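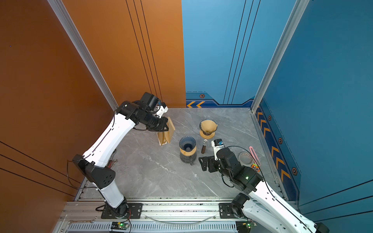
I'd been in the building for 14 minutes before anybody offered me coffee, and when they did it was only to tell me I couldn't have any from the robot. Fair enough! I'd come to Pellamcombe to write about software, and the software, as Xiomara Ridgeway put it while hunting for a clean mug, "has opinions about paper filters right now."

Ridgeway runs the planning side of Maveo, a small shop on the second floor above a tile showroom. Her job, in everyday words, is deciding what each of two arms should do next and making sure neither one bumps into the other while doing it. I figured the second part would be the hard part. She laughed at me (nicely).

Keeping two arms apart is mostly geometry, she told me, and the geometry is in decent shape. What eats her days is the gap between what the cameras report and what the planner believes. Take the pour-over gear. There's a blue see-through dripper in a wood collar sitting on a glass server, and behind it a second dripper with a paper cone already in it. You and I see glass and get careful. A depth camera tends to look straight through it and report the tabletop instead, so the planner cheerfully draws a path through the middle of your server. And this tabletop has marble veins, so every so often the edge finder decides a vein is a thing it ought to pick up.

Their fix is a tool called Tronano, and I got a little obsessed with it. It keeps a running list of everything the system thinks is on the table, with a score for how sure it is, and when the score drops the planner has to leave more room. That's pretty much the whole idea! Ridgeway scrolled me through run 1009, where the server's score sank so low that the right arm just hung there, gripper open, waiting. Then she pulled up run 1132, same task, newer code, and the arm went in slowly from the side and got hold of the handle. I clapped. I was the only one who clapped.

The filters are another story. They're soft, they stick together, and they sit in a holder next to a wooden board, so the left gripper has to work in a pretty tight corner. Maveo borrowed a grasp model called Karppinen for that, and it's been through 3 rewrites since spring. The current version plans a short move, looks again, and plans another short move, which is how I get socks out of the dryer in the dark.

I asked why they don't clear off the wrench and the utility knife and give the poor thing a clean table. Ridgeway shrugged and said her kitchen isn't clean either. The planner has to route around whatever's there, and she'd like it to learn that now, before August, when the team swaps in a new perception module and everybody gets to find out what broke.

I drank my coffee from a machine in the hallway. It was terrible, and I had two.

We use cookies to remember your preferences and measure traffic. Accept | Manage settings

Contact the editors | Posted 7/25/18 | All rights reserved | Back to top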